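4. Everyday objects in shared bins

4.1 What a mixed bin looks like

We now come to the part of the study we enjoyed most, the bins themselves. Section 3 dealt with the drawers and hooks at Stundar, where almost everything had a fixed place and the interesting question was how often people respected it. A bin has no places at all. You drop a thing in, it ends up wherever it ends up, and the next person has to find it among everything else. That makes a bin a wonderful record of small decisions, and we were surprised by how much there was to say about even a lightly filled one.

We use the term "mixed bin" for any open container in which the objects do not share a purpose, a material or a room of the house. A bin of towels is not mixed, even if the towels are a mess. A bin with a hairbrush and a pair of sunglasses already is, although both of these are worn or used on the head and several of our participants wanted to file them together for just that reason (see 4.3).

Figure 4 gives a typical case. There is plenty of bare floor left, and the objects still sit close to one another, from the middle of the bin toward one corner. Two kinds of contact matter for what follows. The spout of the blue bottle reaches over the soft-looking red item next to it, and the orange-yellow cup-like object covers part of the handle of the hairbrush. The sunglasses lie at the far end of the group. We call the first kind of contact "reaching over" and the second "covering," and we coded them separately, for reasons that will become clear when we get to the search times.

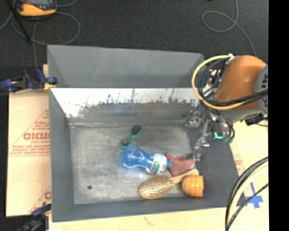
Figure 4. A mixed bin with sunglasses, a translucent blue bottle, a soft-looking red item, a hairbrush and an orange-yellow cup-like object. The inner walls and floor show scrapes and scuffs.

4.2 Soft things, hard things and things with handles

The coding scheme grew out of a long afternoon of arguing over printed pictures at a kitchen table. Our first version sorted objects by use: grooming, drinking, clothing, play. It fell apart quickly. A cup is for drinking until somebody keeps pens in it, and a great many of the objects people brought us had drifted away from their first job years ago. The second version, which we kept, asks only about shape and feel. Is the object soft or hard? Does it have a handle or some other part that sticks out and invites a hand? Will it roll?

This turned out to be a lovely scheme to work with. It is quick to learn, and the two coders (Greenberg and Ruiz-Ortega) agreed on nearly everything after one practice session. The arguments that remained were good ones. Sunglasses caused the most trouble. They are hard, but people handle them as if they were delicate, and it is hard to say whether the bridge or the arms should count as the part that invites a hand. We settled on treating them as hard objects without a handle and marked them with a note. Bottles lying on their side were coded as rolling objects whatever their outline, even where a narrow waist or a flattened panel might keep them still.

Soft objects with lobes, points or loose corners got a code of their own. Participants described them with real feeling. One called them "the ones that hug everything." They fold over a neighbor, or a neighbor settles onto them, and the edge of one thing becomes difficult to tell from the edge of the next. When we asked people to name the contents of a bin from a quick look, soft objects were the ones they left for last and named in the vaguest terms: "a toy or something," "a cloth," "that red thing."

4.3 How people talked about the contents

We ran 54 short interviews, each built around 2 bins. The participant looked into the first bin, told us what was in it, and then said where each object ought to go if the bin had to be emptied before visitors arrived. The second bin was handled the same way, except that we asked for the objects to be put into groups first.

The groupings were a delight. We had expected people to sort by room, and many did, so that a hairbrush went to the bathroom and a cup to the kitchen without a second thought. But a good share of them built little stories. A bottle, a pair of sunglasses and a hairbrush became "a beach bag." A cup and a soft toy became "what you find under a child's bed." Once such a story was in place it pulled in the leftover objects too, even those with no obvious link to it, and people defended these choices cheerfully when we asked.

Color played a larger part than we had planned for. Several participants started with the brightest object and worked outward. Against a plain gray container this makes good sense, and it may explain why tan and brown objects were often mentioned late even when they lay in full view. We did not vary the color of the containers, and would very much like to see someone try it with a white or a patterned one.

4.4 Search times

For the search task we named one object and asked the participant to point at it. Each person had 20 turns. Objects that were partly covered took longer to find than objects that were merely reached over, and this held for hard and soft things alike. The difference was small for objects with a strong outline. A brush with its head showing is still plainly a brush, whatever happens to the end of its handle. For cups and other rounded objects the difference was much larger, presumably since a curved surface could belong to so many things.

We also asked people to rate how messy each bin looked, on a scale running up to 80. Here the number of covered objects did matter, but the condition of the container mattered too. Bins with scratched walls and a scuffed floor were rated messier than clean ones, even with similar contents. Several people noticed this in themselves and laughed. One revised her answer on the spot, then changed it back and said that a worn bin simply looks busier. We think she has a point, and we return to it in Section 5 when we compare the Stundar bins with the newer ones at Yazzie.

4.5 Limits of the bin material

All of the bins were open at the top and looked at from above or from the side, so our results say little about deep baskets, bags or anything with a lid. We also kept the bins fairly empty. A toy chest filled to the brim is a different kind of problem - most of it is hidden, and people begin digging instead of looking. Ruiz-Ortega has started collecting material on full chests, and the first interviews are already full of good things, including a long and passionate account of where lost socks go.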